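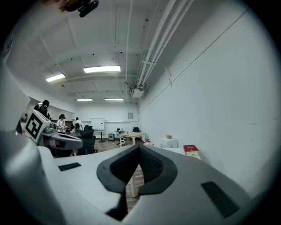
Section 2. Setting out the table

By now your Orari table should be standing on its own legs and you've tightened everything once. Good! Give the top a wipe and let's put things on it. I do this part slowly, with coffee.

1. Check that the table stands level. Press on each corner in turn. If one dips, turn the foot out a little and press again.

2. Put the tallest closed thing at the back, near a corner. I like a round lidded container there (tea, buttons, whatever you keep in yours).

3. Set one glass in the middle. Clear glass nearly disappears on a white top, so watch your elbows until you're used to it.

Caution: Don't fill the glass yet. Water goes in last, after step 6.

4. Lay a book flat toward the back on the other side. A red cover with gold on it looks wonderful against white — my old Meinecke atlas is 184 pages and just the right weight.

5. Add flowers in front of the book, close to the side edge. Artificial ones are fine and they don't drip on the pages. 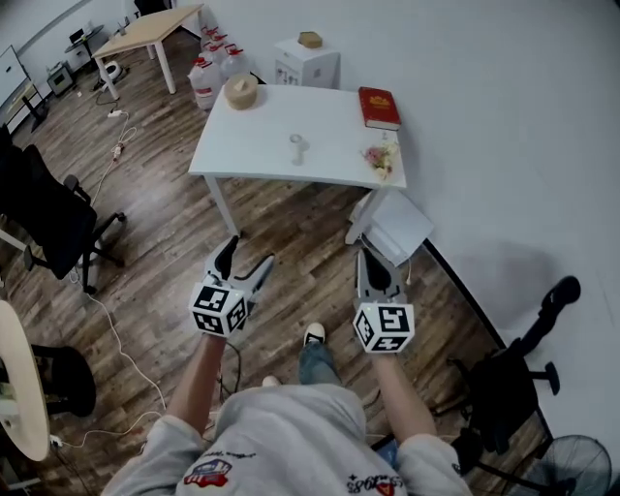
Chrysoula Kouris wrote in to say that she puts her flowers at the back and the book in front, as she picks the book up every evening and got tired of reaching over the petals. Fair enough, swap them if you read more than I do.

6. Now look under the table. Anything with a cord can stand on the floor there, but run the cord toward the wall and keep it clear of your feet.

Note: Store spare water jugs on the floor, caps up. Please don't line them up on the tabletop. The Orari is rated for 75 pounds spread evenly, and jugs bunched at one end are hard on the leg joints.

7. Tighten the leg bolts a second time after 2 weeks. Mine always loosen a bit in September when the heat comes on.

If a bolt keeps turning and never grips, stop there and go to Section 3, Replacing a leg insert.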